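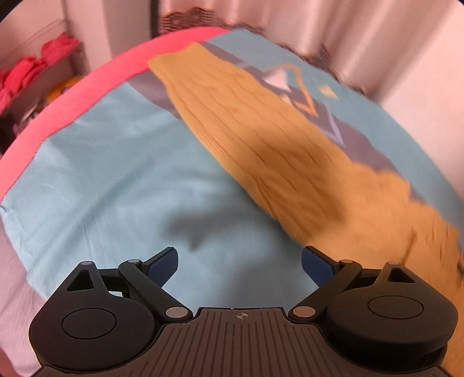 October, notebook, laundry chore. Question from Danai is still whether a gripper can put away knits without a person fixing every second grasp. We are working on the bed, on the blue sheet with the coral border. The mustard knit lies diagonally across it, and I like it as a test piece: the ribbing gives the pads something to hold, and the yellow stands out well from the blue. The dark bands in the print are another matter. Erik (the segmentation script) keeps taking a band for part of the garment.

Tally so far: 56 attempts, 22 clean pickups. Makis wants the fails sorted by cause before we change the pads. 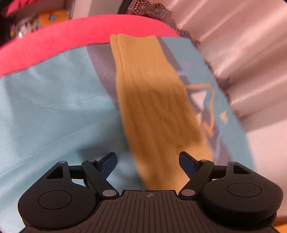

Approach angle next. Stamatia says come in along the length of the item, from the near end, and close late. With the yellow sock that means lining up the gap between the pads with its lower end and leaving the cuff for the second grasp. Wrinkles in the sheet worry me more than the sock does, as the pads like to pinch both.

My view for now: picking up one sock, fair. Pairing and folding, no. Roya to rerun with 2 mm less pad travel.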